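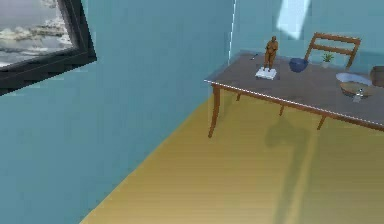 Tips for the home arm build, part 2: the sim room

Going up before the list is properly tidy, sorry. Part 1 was the motors and the printed joints. Now the bit where you build a room on the computer and let the arm practice there before it gets near your real dishes. Ours is called Semholm. It's the dining corner at my place, more or less, redone as a simulated room. Table, chair, bowls, a plant, blue-green walls.

Tips in the order I needed them, not the order you'd want.

Before you start

Measure the real table first. Height, length, how far the top sticks out past the legs. Write it on tape and stick the tape on the table. I lost mine twice.

Work in one unit. Meters, all the way through. I had the table in inches and the arm in meters and the arm came in the size of a paperclip. Ming-te Chang still brings this up.

Save under a new name every evening. Not "final". Not "final2".

The room

Two walls and a floor is enough. You don't need the whole kitchen. Corner where the walls meet, floor, done. Add a third wall only if the arm camera is going to look that way.

Plain walls are fine to begin with. Ours are teal because I like teal. But hang something on them once the basics work -- we have a black-framed picture of clouds on the left one. The vision part got lazy with bare walls and fell over the first time it saw my actual hallway.

Floor: use a wood one if yours is wood. Planks have lines and lines confuse edge finding, so better it meets them now.

Light. One window's worth. Ours throws a soft pale patch on the back wall over the table. Leave stuff like that in. Then move the light and run it again, then again. We kept 6 light setups and that was plenty.

The table

Dark top, pale dishes = easy. Start there. Slate gray works nicely. Switch to a light top later when you feel brave.

Legs matter more than you think if the arm is on a floor stand. Ours are slim and taper, and the collision shape I'd drawn was one big box under the whole top. So the arm refused to reach under the edge at all. Give each leg its own shape. Takes ten minutes, fixes a week of swearing.

Same for the chair. Don't skip the chair. The back of it pokes up over the far side of the table and that is exactly where an elbow joint likes to swing. Nizar Majali left the chair out of his room "to save time" and then had a dent in a real one.

Things on the table

Pick stuff you own. Seriously. Go round the kitchen with a tape measure.

- A deep bowl. Navy blue in ours. Practice for gripping on the rim.
- A shallow wooden bowl, and a pale oval dish. Put one overlapping the other as seen from the camera. If everything sits in its own neat space you learn nothing.
- Something in clear glass, small. This will go badly. Leave it in anyway, and score it separately or it drags the whole number down and you get depressed.
- A figurine on a base. I put in a bronze-colored little standing person on a white block. Good for "pick up by the base" practice. Arms tight to the body so nothing for the fingers to snag on.
- A small plant. Not for picking up! It's a keep-away item. Spiky leaves are a pain to do as collision shapes so just put an invisible cylinder round it, a bit bigger than the pot.
- Something thin and dark lying flat near the back. Thin on a dark top is mean. Ours got missed all the time until we added a second camera angle.

Let a thing or two sit way off at the end of the table too, half out of view. Real tables are like that.

Settling

Drop objects from a finger's width above the top and let them settle before the run starts. If you place them exactly on the surface they sometimes sink in a hair and then shoot off like popcorn. If a bowl jitters, its weight is probably zero. Check the weight. It's always the weight.

Friction: start high and come down. Wood bowl and glass shouldn't have the same number. I had them the same for a month.

Camera

High up and angled down, from about where the top of a fridge would be. We also tried it dead overhead -- nice for positions, useless for telling a bowl from a plate.

Don't aim it perfectly. Nudge it a little between runs. The bracket on the real one sags, so the fake one should too.

Scoring

Keep it dumb. Picked up and put down where asked, yes or no. We did 392 runs in April and 84 of them were fails, and most fails were glass. Paper notebook next to the keyboard. Spreadsheet came later and has never matched the notebook.

Write down what you changed BEFORE the run. One change per batch. I know. Do it anyway.

Going to the real arm

Half speed. Then half of that.

Plastic dishes the first evening. The cheap set from Astholm bounces, ask me how I know.

Hand on the cutoff switch, and somebody else does the typing. Shared workshop people: tape a line on the floor and keep the bench side clear. At the Awwad workshop we also unplug the thing when going for coffee, not just pause it.

If it does great in the sim and awful on the table, check the table height first. Then the camera. Then the gripper pads, they get greasy (dish soap, old toothbrush, let dry over night).

Odds and ends

Plekum foam strips on the gripper fingers, cut a bit long and folded over the tip. Glue on the back side only.

Label your cables at both ends. Both.

Laptop fans get loud on long batches, so prop the back up on two jar lids.

Keep an untouched copy of the room with nothing on the table. You'll want it when something breaks and you can't tell wich object did it. Put things back one at a time, run, next.

Part 3 will be drawers, when I get the drawers to stay shut.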